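数据 > 室内球类 > 手球 > 停表记录

Vulico 手球联赛停表与暂停记录(说明文件)
07/01/2023 作者:Bríd Buckley

本数据集收集 Vulico 业余手球联赛的停表情况:什么时候停,停了多久,裁判给出什么理由,重新开始的时候球在哪一队手里。使用之前请先读“已知的问题”一节,特别是打算比较不同球馆的人。

中文不是我的母语,如果某个句子不清楚,请以字段名和数据文件为准,并且写信告诉我。

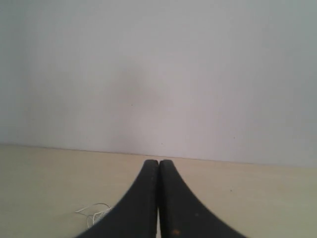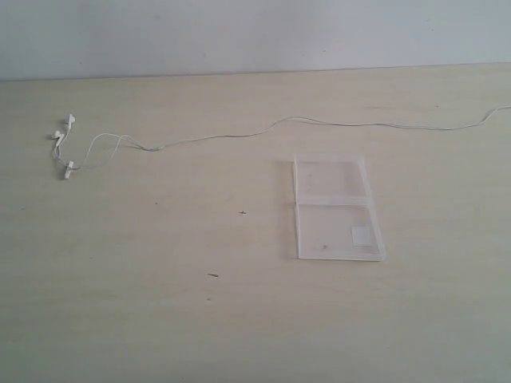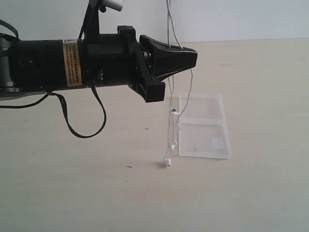 有人来信问,为什么不直接用联赛公布的比赛报告,那里面已经有暂停的时间,再用手记一遍好像是浪费力气。我的回答是:比赛报告只写球队暂停、两分钟罚下和红牌。擦地板、换球、球网松了、记录台的钟出错,这些停表在报告里没有位置,可是观众坐在那里等的时间,有很大一部分是这样过去的。

文件

matches.csv 每场比赛一行。
stops.csv 每次停表一行,是本数据集的主要文件。
halls.csv 每个球馆一行,内容很少。
forms.csv 观众填写的短问卷,每张一行。
stops_sample.csv 从 stops.csv 里抽出的 100 行,给想先看一看格式的人。
CHANGES.txt 修改的历史。

所有文件都用 UTF-8 编码,用逗号分开,第一行是字段名。备注里如果有逗号,整个备注用双引号包起来。旧版曾经用分号,那时候写的读取程序需要改一下。

规模

matches.csv 有 50 场比赛,分布在 7 个球馆。问卷一共收回 200 张。成年男子组和成年女子组都有,青年组没有。青年组的比赛时间长度不一样,而且公开未成年人的比赛细节需要另外的同意书,我们没有去办这个手续。

比赛不是随机选的。我们去的是有人能去的比赛,所以住得近的球馆多,住得远的少。Sirnasia 的主场比赛最多,Hägglund 体育馆其次。如果您要计算全联赛的平均数,请至少按球馆加权,最好不要计算。

字段:stops.csv

match_id
比赛编号,和 matches.csv 里的一样。

stop_no
这场比赛里停表的顺序号,从一开始。中间没有空号。如果发现空号,那是错误,请告诉我们。

half
上半场写 1,下半场写 2。加时赛写 E。

clock_at_stop
停表时记录台大钟显示的时间,格式是分和秒。大钟从零往上走,所有球馆都一样。

duration_s
从钟停到钟重新走,单位是秒,只取整数。测量用的是手里的秒表,所以请不要把一秒的差别当作真的差别。

reason
停表的理由,用下面列出的代码。

ball_before 和 ball_after
停表前后控球的一方,主队写 H,客队写 A,不清楚写 U。两个值常常一样,这是正常的。

ref_signal
裁判有没有对记录台做停表的手势。Y、N 或者 U。记录员的位置有时候被替补席挡住,所以 U 比较多。

note
自由文字。记录员用自己习惯的语言写,我们没有翻译,只删去了人的名字。

理由代码

TTO 球队暂停,由教练递交绿色卡片。
SUS 罚下两分钟,包括宣布的时间。
DSQ 红牌。
INJ 场上有人受伤,需要别人进场。
WET 擦地板。
EQP 器材,例如球、球网、球门的位置。
CLK 记录台的钟或者记分牌出错。
CON 裁判互相商量,或者和记录台商量。
OTH 其他,必须写备注。

一次停表有时候有两个理由。比如球员倒地,队医进场,同时有人擦地板。规则是:写让裁判停表的那一个理由,另外一个写在备注里。如果记录员决定不了,写时间比较长的那一个。这条规则在第一版里没有写清楚,我们后来把所有带两个理由的行重新看了一遍,改过的行在 CHANGES.txt 里有列表。

CON 这个代码引起的讨论最多。两位裁判站在一起说几句话,但是钟没有停,这种情况不进入数据集。只有钟停了才算。因此您不能用 CON 的数量说明裁判商量的次数,它只说明他们商量到需要停表的次数。

字段:matches.csv

match_id 比赛编号。
hall_id 球馆编号。
group 男子组写 M,女子组写 W。
goals_home 和 goals_away 最后比分,取自联赛的比赛报告。
start_delay_min 比计划晚开始几分钟。提前开始的没有出现过。
recorders 这场比赛有几个记录员,一或者二。
extra_time 有没有加时赛。

比赛的日期我们没有放进去,只有一个字段 part,说明属于赛季的前半段还是后半段。有了日期,再加上比分,很容易找到具体的裁判是谁,而我们答应过裁判不做这样的事。我知道比分本身也可以查。这个问题没有完全解决,请使用的人不要发表任何关于单个裁判的结论。

记录的方法

记录员坐在记录台对面的看台上,尽量靠近中线。他带一块秒表和一张纸表,钟停的时候按下,钟走的时候再按,然后写理由。比赛以后,他在 Vellero 里输入纸表的内容。Vellero 会检查三件事:时间有没有往回走,代码是否存在,两分钟罚下的次数和比赛报告是否一样。如果不一样,这场比赛先放在一边,等记录员看过纸表再决定。

有两个记录员的比赛,他们坐在不同的看台,比赛中间不交谈。发布的文件里只有第一记录员的数据。第二记录员的数据用来计算一致性:时间长度的一致性很好,理由的一致性一般,主要的混淆在 WET 和 INJ 之间,还有 CON 和 CLK 之间。从看台上看,裁判走到记录台,很难知道他是去问钟,还是去问名单。

我们试过从比赛录像里补充停表记录,后来放弃了。大部分球馆的录像只跟着球走,看不到大钟,而且停表的时候拍摄的人常常也休息,录像就断了。

问卷

问卷很短,在出口发给成年观众,可以不填。问题有三个:您觉得今天等待的时间长不长;哪一次等待您记得最清楚;等待的时候您知道不知道原因。第一个问题是五级选择,其他两个是文字。

forms.csv 里的 memory_text 是观众自己的话。我们尽量把它和 stops.csv 里的某一行连起来,结果放在 linked_stop。连不上的留空。留空的不少,有的观众记得的是中场休息,有的写的是上一场比赛,也有人只写了对小卖部的意见。这些回答都保留了。

第三个问题是我个人觉得最有意思的。很多人对停表本身并不生气,他们不满意的是不知道为什么停。可是请小心:填写问卷的是愿意留下来填写的人,输了球的客队球迷往往很快就走了。

已知的问题

一、有一个球馆的记分牌在下半场重新归零,别的球馆继续往上走。我们已经把它换算成连续的时间,但是在加时赛里换算可能不对。受影响的行在备注里有 clk_conv 这个标记。

二、Hägglund 体育馆在五月换了地板。换地板以前和以后的 WET 不应该放在一起比较。part 字段不能正确地分开这两段时间,所以 halls.csv 里加了 floor_new,matches.csv 里也加了同名的字段。

三、很短的停表可能漏掉。记录员低头写上一行的时候,如果钟又停了两三秒,他看不见。两个记录员的比赛显示这种情况存在,可是我们没有做校正。

四、start_delay_min 在赛季前半段由记录员估计,后半段改为看大厅的钟。前半段的值请只当作参考。

五、女子组的比赛常常排在男子组前面,中间的准备时间很短。如果您看到男子组开始得比较晚,原因多半在日程的安排里。

适合和不适合的用途

这些数据可以用来讨论一场比赛从进门到出门需要多少时间,可以帮助球馆安排擦地板的人坐在哪里,也可以用来教学生怎么整理有错误的表格。联赛已经用它修改了两场比赛之间的间隔。

请不要用它评价裁判,也不要用它预测比赛的结果。球队暂停的时间和比分有关系,这一点任何看球的人都知道,而这里的比赛太少,算不出更多的东西。它也不适合和职业联赛比较,职业联赛有专门的人擦地板,有第二块钟,很多停表的理由在那里不会出现。

许可和引用

可以自由使用和修改,条件是写明来源,并且保留关于裁判的那一段说明。引用的时候请写数据集的名称和版本号。没有论文,暂时也没有写论文的计划。

版本

现在是第三版。第二版把分号改为逗号,统一了代码的大写。第三版加了 floor_new,删去了备注里剩下的人名,还改正了加时赛的 half 值,以前有几行错写成 2。

如果您发现错误,请写出 match_id 和 stop_no,我们会回去看纸表。纸表保存在 Sirnasia 俱乐部的办公室,要看原件可以先写信约时间。

评论

小周在看台
谢谢整理。我在另外一个联赛做记录台,绿卡递上来到钟停之间常常有几秒钟,你们的 duration_s 是从钟停开始算,那递卡的时间就没有了。能不能以后加一个字段?

Bríd Buckley
可以考虑。问题是从对面看台不容易看清楚卡片什么时候放到桌上。如果记录台的人愿意帮忙,下个赛季可以在一个球馆先试。

门将老林
WET 应该再分成中间和球门区。球门区的汗主要是守门员和边锋留下的,擦起来也慢。另外 stops_sample.csv 里面没有一行 DSQ,拿它测试程序的人要注意。

hall3_fan
我填过那个问卷。等了半天没有广播,后来听旁边的人说是换球网。同意说明里写的,广播讲一句话就好了。

小周在看台
补充一个问题:matches.csv 的 recorders 写 2,但是一致性那个表没有发布,可以要吗?

Bríd Buckley
可以,请写信给我。那个表的格式还不整齐,所以没有放在这里。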